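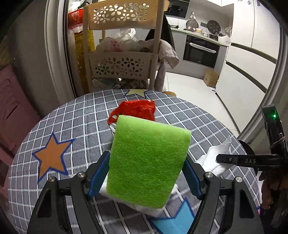 Sponges, Cloths and a Wipeable Tablecloth
9 Apr 2020 - filed under Kitchen Cleaning

My kitchen sponges used to last me three days before they smelled like a pond, and I finally got tired of buying them. Now I get a good 7 days out of each one (sometimes more if we've been eating a lot of sandwiches!), and all I changed was where they sleep at night.

Stand them up. I squeeze the sponge out hard, give it a shake over the sink and prop it on its long edge against the faucet. Left flat in a puddle, the white foam side stays soggy until morning. Green side or foam side facing out, I've tried both and can't tell the difference.

Keep the green side away from anything shiny. I learned this on a Tivham skillet I'd had for all of two weeks and I still wince when I see the scratches. For nonstick, for glasses and for a printed tablecloth, flip it over and use the foam.

Speaking of tablecloths - if yours has a pattern, wipe it in straight rows from the far side toward you. Ours is gray with a white grid and stars all over, and crumbs hide in that print like you wouldn't believe. I follow the grid lines, damp cloth first, then a folded white towel to dry it off. Jam gets a wet cloth laid on top for 5 minutes before I even try.

Save your mesh bags! The red ones are wonderful for scrubbing potatoes and carrots. Scrunch one up, rub under cold water, rinse the dirt out, hang it to dry. I toss mine once it starts to fray.

Old sponges get a corner snipped off and move down to bathroom duty, so they never sneak back to the dishes. After that it's the trash can, and then the trash.

Next up: plastic bags, and how I got mine down to one basket.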